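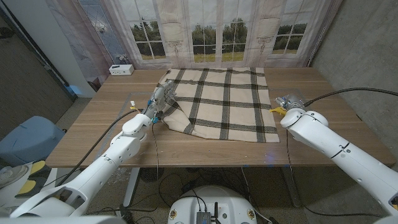
Could I please stop going on about the arms and say whether the folding kit is worth the money, one reader asked under my last post, and whether it copes with anything bigger than a tea towel. Fair enough! The answer to the second bit is a checked cloth that takes up a good half of a table, and the answer to the first bit takes a little longer, so bear with me.

For anyone new, I've been trying out the Nusimetti Soft Goods Kit, the add-on for a two-armed robot that's meant to get it handling blankets, towels and the like. You get the grasp software, a set of ready-made folding routines and 3 months of support by email. It costs £1274 and you need to have the robot and the hands already (I did read that twice before I believed it). I put it through its paces at Mosoti, where there's a nice big table and a painted-looking country view through the windows of the backdrop, which I've grown rather fond of.

Setting up took me most of a morning. The booklet is good on cables and hopeless on everything else, and page 2 sends you to a menu that has since been renamed. Once I'd found it, things went along nicely. You show the routine where the cloth is, pick a fold, set the speed and stand back. I'd start slow. The top speed is fun, but my blankets came out looking like someone had slept in them.

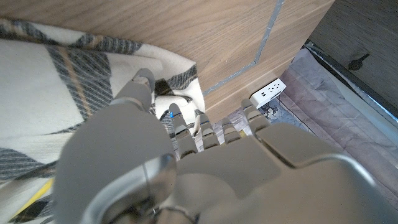 Photo: Jirko / Denov

Grey fingers and a plaid blanket, with a little blue light glowing on the finger next to the thumb. I love how close you get in these hand views, and they're also where I do most of my fiddling, as the kit lets you nudge the thumb position for thick or thin fabric. Thick is easier, in my experience. A thin cotton sheet had me muttering for ages.

The setting I changed most was pinch pressure. Out of the box it's rather timid, and on a heavy weave I wanted more. Two notches up suited my blankets, one notch down for anything fluffy. It remembers the setting for each fabric if you give it a name, so I now have one called "scratchy green" and one called "posh towel".

Corners are the bit everybody asks me about. The routine looks for a corner, takes hold from underneath and lifts before it pulls across, and you can tell it to try again if it comes up with nothing.
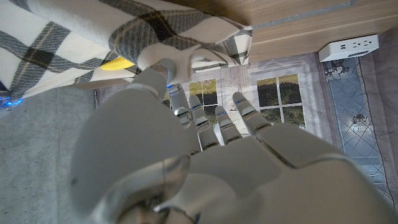 I left the retries at the standard setting in the end, because with more of them it just keeps having a go and you stand there willing it on like a parent at sports day! If the cloth has landed in a real heap, give it a shake out yourself first. It's quicker and much kinder on the nerves.

Stripes gave me more bother than checks. I tried a few different fabrics, and the fine stripy stuff needed better light before the software would settle on an edge. Moving a lamp sorted that for me, so try it before you write to support.
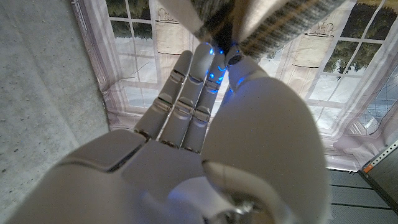

Support, by the way, were lovely. I wrote at teatime and had a proper reply before bed, with a new settings file attached and an apology for that renamed menu.

Grumbles, then. The routines can't be joined together yet, so a fold and a stack are separate jobs and you have to start the second by hand. A session can run for up to 90 minutes before it asks you to check the calibration again, and it asks with a very loud beep. I'd also like a printed list of the folds. I drew my own and stuck it on the wall.

Would I buy it? If you handle fabric often, yes, and I'd get the Denov lighting bracket at the same time. If it's one blanket now and then, wait for the cheaper version Nusimetti have promised for July. I'm keeping mine on the table for the summer, and there'll be more pictures once I've had a go at fitted sheets (wish me luck).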